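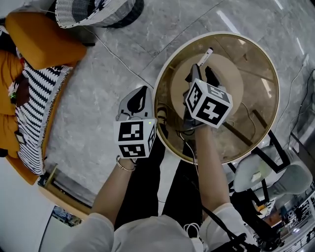
Page 20

The small table and the large opinion

The owner of the furniture shop in Drimbridge does not want to talk about sofas. Sofas, she says, talk about themselves. She wants to talk about the round glass side table, which she has sold, returned, resold and defended for most of her working life.

"People come in sure they hate smoked glass," she says. "Their aunt had it. Then they put it on a grey marble floor, next to a striped basket, and they go very quiet."

She approves of the cream-and-gold rim, with reservations. "Gold by itself is a hotel lobby. Cream calms it down." The lower shelf she calls the honest part of any table, as that is where the remote controls end up. Under glass, of course, everyone can see them.

I ask about fingerprints and she looks at me with pity.

"You will have fingerprints. You will have streaks from the ceiling lights and think those are fingerprints too, and you'll rub at them for ten minutes. I've done it - in front of a customer."

Her advice is a dry cloth, then another dry cloth, then lunch. Marker pens should live somewhere else. So should wet glasses, though she has given up saying so at home.

Her own side table came from Kuhlmann, a workshop that closed before she could buy the matching one. She has since turned down 464 dollars for it. Would she take 1000?

"I'd take 1000 and regret it by September."

The black metal legs are another sore point. She likes them crossed and visible through the top, and her business partner at Uver, who supplies the shop, thinks legs should be hidden like plumbing. They have had this argument at every trade show and once at a funeral.

"He came around on the bronze tint," she says, getting up to move a lamp two inches to the left. "The legs will take longer."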